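Chip case

From the Meledum household and games wiki, last edited 3/26/22

A chip case (some people say poker case, my aunt always said "the gambling box") is a small hard case for keeping game chips, cards and odd playing pieces together. I've been looking after this article for a while now, so forgive me if it wanders, but I've bought, mended and lent out a fair few of these and I have opinions!

What it's for

Chips are heavy for their size and they roll. A carrier bag will hold them, but you'll spend the first bit of every evening sorting colours on the carpet. A case gives each colour a row to lie in, so you can see what you've got as soon as the lid goes back. Most people start with poker chips and then, bit by bit, everything else creeps in: counters from old board games, a spare dealer button, pieces from a set whose box fell apart years ago. Raluca Mocanu, who wrote the first version of this page, called that a "mixed case" and the name has stuck on here.

Parts

The usual case is two shells with a hinge along the back, a latch and a carrying handle. Inside the lid there's often a layer of foam, which presses down on the chips when it's shut and keeps them from rattling. The tray is the bit that varies. Cheap ones are moulded in one piece with round-bottomed channels, and dearer ones lift out. I like the lift-out sort, although mine (a Trenley, second-hand) has a corner that never quite sits down.

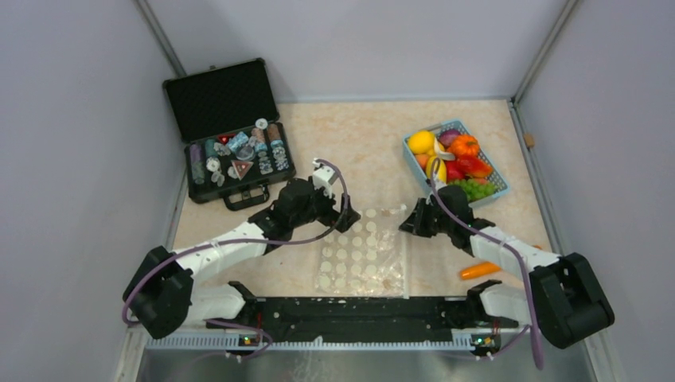 Handles are worth a proper look before you buy. A full case weighs far more than you'd expect, and the handle is nearly always the first thing to go. Bogdan Dobre had one come off on the stairs and was still finding chips in September.

Filling a mixed case

Long stacks go in first, one colour to a channel. Short stacks can share, with something flat between them. Odd shapes are the nuisance, so I leave them till last and tuck them wherever there's a gap, well away from the hinge. If the lid won't close, don't lean on it! Something is sticking up and you'll only dent the foam.

Children's pieces

There's been a long argument on the talk page over whether toy food belongs in a games case. Oana Olteanu says yes, as she uses the small bits for shop games with chips as money. I think they're far better off in a plastic basket next to it, and a basket with holes in the sides is easy to rinse under the tap.

Cleaning

A damp cloth for the chips and a dry brush for the foam. Leave the case open overnight afterwards.

See also: Card boxes, Brillus counters, Dice trays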